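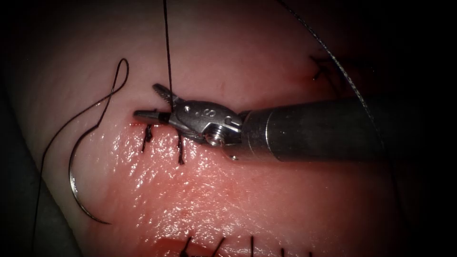 Suturing on a tissue pad with a wristed needle driver.

Equipment Planning Officer, Surgical Robotics Training
Linlow Institute for Surgical Education

Shares 24 Comments 7

Search jobs Keyword or location Go

Location: Lutmont campus
Department: Simulation and Skills Laboratories
Reports to: Canan Gökçe, Head of Laboratory Operations
Hours: Full time, 40 hours per week
Term: Fixed term of two years, with the possibility of renewal
Applications considered from: August 2020

About the position

The Linlow Institute for Surgical Education seeks an Equipment Planning Officer to prepare and manage the purchase of robotic surgical training equipment for its Simulation and Skills Laboratories. The officer will be responsible for the planning file from the first statement of need through to final acceptance of the equipment, and for the operating budget that follows.

The Institute provides training in open, laparoscopic and robot-assisted technique to surgical residents, fellows and practicing surgeons from member hospitals. Demand for robotic suturing practice has grown beyond the console hours the laboratories can offer at present. The governing board has approved a replacement and expansion plan, known internally as the Cirkance plan, under which the existing training systems will be reviewed and additional capacity acquired in two phases. The position is funded from the Cirkance budget for its full term.

The successful candidate will not be expected to operate robotic systems or to teach. A sound understanding of how the equipment is used at the bench is, however, necessary. Exercises in needle driving, knot tying and the placement of interrupted stitches determine how quickly instruments reach the end of their permitted uses, how many tissue pads are consumed in a course, and how much suture must be held in stock. Estimates that overlook these matters have in the past left the laboratories short of supplies before the close of the teaching year.

Principal duties

The officer will:

Prepare a complete inventory of robotic training equipment at the Lutmont campus, including consoles, arms, instruments, camera systems, towers and simulators, with the age, service history and expected remaining life of each item.

Consult with course directors on the number of training hours required per learner and convert these figures into equipment needs.

Draft technical specifications and requests for proposals for Phase One and Phase Two of the Cirkance plan.

Compare purchase, lease and pay-per-use offers over a seven-year period, and present the results in a form suitable for the board.

Maintain a separate budget line for instruments with a limited number of uses, such as needle drivers, graspers and scissors, and report on actual use against forecast each quarter.

Forecast and order consumable goods, including tissue pads, suture, drapes and cleaning supplies.

Obtain and review service contract terms, including response times, loan equipment, software updates and the cost of parts after the warranty period.

Coordinate site preparation with Facilities, including floor loading, power supply, network connections, ventilation, drainage and storage for tissue models.

Arrange vendor demonstrations and bench trials, and see that every vendor is assessed under the same conditions.

Keep the purchasing record in good order for audit.

Bench trials

Much of the first year will be given to bench trials. Each system under consideration will be tested by a group of 13 surgeons and residents using a common set of tasks. These include closing a straight incision with interrupted stitches, passing a curved needle from one instrument to the other, and handling suture under tension. The officer will schedule the trials, issue materials, collect the scoring sheets and record the number and type of instruments used. Clinical scoring remains the duty of the teaching staff under Dr. Farzana Durrani, Director of Robotic Skills.

The officer is expected to attend the trials in person. Questions that bear on cost often appear only at the bench – whether an instrument can be exchanged without stopping the exercise, how long the system takes to set up between learners, how the arms are cleaned after work on wet tissue models. Written notes on such points will form part of the evaluation file.

Budget responsibilities

The officer will hold delegated authority for consumable orders within limits set by the Finance Office. All capital purchases require approval by the board. Planning documents must state the full cost of ownership, with purchase price, delivery, installation, staff training, yearly service, limited-use instruments, insurance and disposal shown separately. In the current year, nearly 40 percent of laboratory spending on robotic training went to items other than the systems themselves, and the Institute wishes to plan for this share with more care.

Required qualifications

A bachelor's degree in engineering, health administration, finance, supply management or a related field.

At least three years of experience in buying or planning for technical equipment. Experience may have been gained in a hospital, university, laboratory or manufacturing setting.

Proven ability to prepare multi-year budgets and to explain them clearly to readers without financial training.

Good working knowledge of spreadsheets and of at least one purchasing or inventory system.

Experience in writing specifications and managing competitive bids.

Willingness to work in laboratories where animal tissue and synthetic tissue models are in use.

Preferred qualifications

Knowledge of surgical robots, industrial robots or other automated equipment with scheduled maintenance needs.

Experience with lease agreements and service contracts for medical devices.

Familiarity with the Ekström asset register, which the Institute uses for all capital equipment. Training will be given to candidates who have not used it.

Conditions of employment

Salary will be set according to the Institute's published scale and the experience of the candidate. Benefits include health and dental coverage, retirement contributions, 24 days of paid leave per year and support for continuing education. Occasional evening work is required during courses and bench trials, and time off is given in return. The position involves a small amount of travel to vendor sites and member hospitals.

Officers who take part in vendor selection must file a statement of interests before starting work and each June after that. Gifts, paid travel and hospitality from vendors may not be accepted. Candidates who have been employed by a maker or seller of surgical robotic systems within the past two years are welcome to apply but should state this in the cover letter.

How to apply

Applicants should submit the following as a single file through the Institute's careers page:

A cover letter of no more than two pages, describing one equipment purchase the applicant planned or managed and the way in which running costs were estimated.

A current résumé.

The names and contact details of two references. References will be contacted only after the first interview, and with the applicant's consent.

Selected candidates will be invited to an interview with Canan Gökçe, Dr. Durrani and a member of the Finance Office. The interview includes a written exercise of one hour, in which candidates review two sample offers for a training system and prepare a short cost comparison. A tour of the laboratories follows for those who wish to attend.

Questions about the duties of the position may be sent to the Office of Laboratory Operations. Questions about salary and benefits should be sent to Human Resources. Please quote the title of the position in all correspondence.

The Linlow Institute for Surgical Education is an equal opportunity employer. Applicants who need an adjustment at any stage of the process – including extra time for the written exercise – are asked to inform Human Resources when the interview is arranged.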